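Dultis abre inscrições para a segunda edição do Hiltura, o encontro de quem escreve em casa

11 Jun 2022

Olá a todos! Aqui na Dultis andamos há meses a guardar esta notícia e finalmente posso contar: o Hiltura está de volta em outubro, desta vez com cinco dias de programa (no ano passado foram só três e soube a pouco).

Para quem não nos conhece, o Hiltura é um encontro para pessoas que escrevem contos, diários, poemas ou aquele romance que está na gaveta desde a faculdade. Não é preciso ter nada publicado. Eu própria cheguei à primeira edição com um caderno cheio de riscos e saí de lá com vontade de o passar a limpo — ainda vou a meio, confesso! 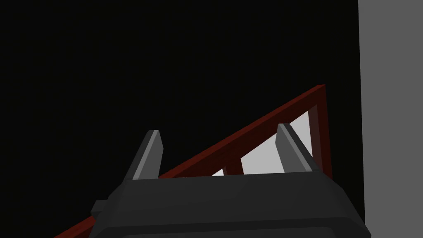 As oficinas da manhã ficam outra vez a cargo da Grerkmont, a editora que nos acompanha desde o início, e este ano há duas novidades: uma sessão de leitura em voz alta ao fim da tarde e uma mesa de troca de livros, aberta também a quem não se inscreveu. Tragam os vossos, mesmo os sublinhados.

Temos 150 lugares para as oficinas. A inscrição é gratuita e faz-se no nosso site até ao fim de setembro. Quem quiser ler um texto na sessão da tarde deve enviá-lo com a inscrição, com duas páginas no máximo (sim, vamos mesmo contar as páginas). 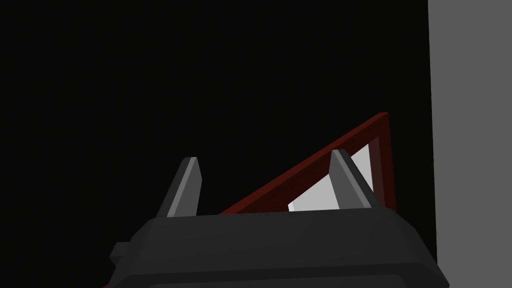

Imagem: dois dedos de uma garra cinzenta, virados para cima.

Jornalistas e livreiros podem pedir a acreditação pelo formulário de imprensa da Dultis. O programa completo sai em setembro, já com as salas e os horários de cada oficina.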